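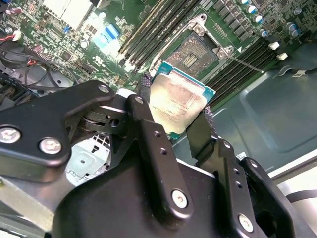
The gripper holding the processor beside the open socket.

Seating a Processor with the Arm: Flonach Club Build Notes
Posted by Sinan Kozan, 9 Dec 2021

These notes cover the CPU task for the Flonach student robotics club. Read them before you book time on the bench. The board stays unplugged for the whole exercise.

1. Raise the release lever and open the retention frame by hand. The arm does not do this part.

2. Load the program named Wunness and set the speed to 3. Do not go higher near the socket. The contacts are very small and bend easily.

3. Pick up the chip by its edges. Check that the braided strips sit between the fingers and the chip on both sides. If one slips, put the chip down and start over.

4. Level the chip before you lower it. It often comes up tilted. Turn the wrist in small steps and look from the side after each one.

5. Line up the corner mark on the chip with the mark for pin 1. Check the board manual if you can't find it.

6. Lower until the chip rests on the contacts, then open the fingers. Never push down with the arm.

7. Close the frame and lever by hand.

Old thermal paste on the lid is fine for practice. Keep it off the finger strips, or the chip will slide.

Write your start and end positions in the log under task 419. Teams going to the Cuevas meet in August need three clean runs in a row, signed by a second member.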